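Knitted tops growing at the shoulders, how do I hang them?

Posted in Home and Laundry > Clothes care
Tags: hangers, knitwear, wardrobe, storage

Harriet Pruitt

I moved into a flat in September with one wardrobe and no chest of drawers, so nearly everything I own has to hang. Shirts and trousers are fine. The trouble is with anything knitted or stretchy. After a few weeks on the rail I get two points sticking up at the shoulders, and a couple of jumpers have gone longer at the front than they used to be.

My hangers are a mix. Some are thin wire ones from the dry cleaner, some are plastic ones left by the last tenant, and I have two wooden ones that I keep for coats. The rail is 75 cm long, so if I buy thick padded hangers for everything I won't get it all in.

What I would like to know is:

Is it the hanger or the way I am putting things on it?
Can the points be got out of the ones that are already spoiled?
Is there any kind of knitwear that can safely hang, or do I have to find a shelf?

I wash at 30 and dry most things on an airer in the hall. I don't have a tumble dryer. Budget is small as I am still paying for the move.

3 replies, sorted by most helpful

Fistel

Bit of both. I worked on the returns desk of a clothes shop for 9 years and a lot of what came back as "faulty" had been pulled out of shape on the hanger.

Take the points first. They come from a hanger that is too wide for the garment, so the end pushes into the top of the sleeve. Lay the top flat, put the hanger on it and look at where the ends come. They should stop just short of the shoulder seam. Most adult hangers are made for a man's jacket, and on a small or medium women's top they are far too long. Children's hangers in the larger size are often right for narrow shoulders and cost very little.

Wire ones should go back to the cleaner or in the scrap metal. The weight of the whole jumper sits on a line as thin as a pencil lead.
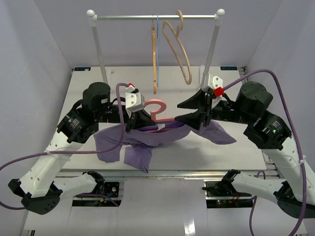 Getting the hanger in and out does as much harm as the hanging. People push it down through the neck while the top is already on the rail, and the neckline gets stretched every time. Go up from the hem with the hook first and bring it out through the neck, with the garment lying on something flat. Once it is in, hold the top close to the hook while you settle it, the way the purple one is being held just under the hook of that pink hanger, and then let the shoulders fall level. Do up the top button if there is one. Taking it off, do the same thing backwards and don't tug it down by the hem. With a very narrow neck you can go in from the bottom even if it is already buttoned, and it saves a lot of fiddling.

For the points you have now, damp the shoulder with a clean cloth, ease the bump flat with your fingers and leave the jumper lying on a towel overnight. A steam iron held just over the wool, not touching, will do it faster. Cotton and acrylic don't recover as well as wool. With acrylic go easy on the steam, as too much makes it go limp and it stays that way.

The lengthening at the front is simply weight. No hanger cures that. Heavy knits need folding.

Plusitz

Just fold them. I have never hung a jumper in my life and mine are all fine. You can get those hanging fabric shelves that go on the rail.

Begay

I agree with most of what Fistel says but would add a few things, as I also have one short rail and no drawers.

You can hang a jumper without using the shoulders at all. Fold it in half down the middle so the sleeves lie on top of each other. Put a hanger on it upside down with the hook at the armpit. Fold the body over one side of the hanger and the sleeves over the other, then tuck the ends under the bar. It hangs by the fold and there is nothing pulling on the shoulder. It takes up more depth on the rail than a shirt, so I only do it with the thicker ones. Very heavy cable knits will still drop a bit over a whole winter.

What can go on an ordinary hanger: fine merino, thin cotton knits, and anything with a fair bit of polyester in it. What shouldn't: mohair, chunky wool, viscose knits (these are the worst, they grow just from being looked at) and anything ribbed that is meant to cling.

Check how you are drying them too. If a jumper goes over one bar of an airer soaking wet, the stretching has been done before it ever gets near the wardrobe. Roll it in a towel first and press the water out, then lay it across the top of the airer over several bars. Turn it after a few hours. I do mine at 9 in the evening and turn them before bed.

The fabric shelves Plusitz mentions are all right but they sag in the middle when they are full. A piece of stiff card cut to size in the bottom of each one sorts that out. Mine takes up the width of six or seven shirts, so measure before you buy. If your bed has any height under it, a flat box with a lid is cheaper and holds more.

Comments on this reply

Harriet Pruitt: Thank you all. Measured and my hangers are well past the seam on every top I own. I have ordered some of the smaller ones and will try the folded way for the two thick jumpers. The grey one is viscose so that explains that.

Grurix: Does the folding method leave a crease across the front?

Begay: A slight one on thin knits, none on thick. It drops out after you have worn it for ten minutes.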